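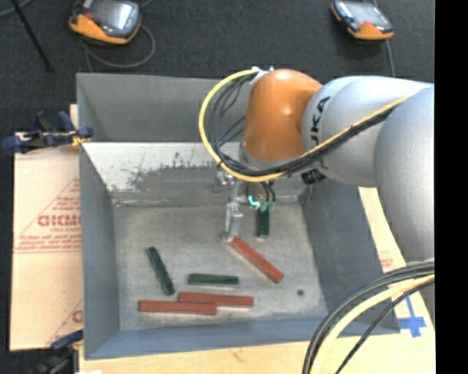
The bin-picking cell at Hada, with the arm over its gray bin and cables routed along the links.

Opinion: Look After the Cables First

July 24, 2023

By Illia Marchuk

When a picking cell begins to miss parts, the usual response is to question the software. Thresholds are changed, grasp points are taught again, and a week is lost. It is the view of this author that the first inspection should be of the cables and the bin, and that the maintenance schedule should say so in writing.

The cell at Hada supports the argument. Its arm carries a bundle that loops over the orange joint housing and runs back along the silver link. Every reach into the bin bends that loop. Under the schedule drawn up by Dovhaniuk, the bundle was to be examined every 3,000 picks. In July the interval was cut to 200, and within 2 shifts the technicians found a worn sleeve that had been causing the gripper signal to drop.

The bin deserves the same attention. Dust and dark smudges gather on its floor, and the walls carry marks of their own. A bin held with clamps is quick to exchange, but its position must be checked after each exchange — a small shift is enough to spoil a taught approach near the wall.

Prulter, which operates 8 such cells, has objected that frequent inspection reduces output. The objection is fair where the work is steady and the parts never change. It carries less weight in a trial cell, where an undetected fault also spoils the record of the trial.

Paritum will revise its service guide this year. The guide should place the cable check on the first page, ahead of calibration, and should require the technician to sign for it.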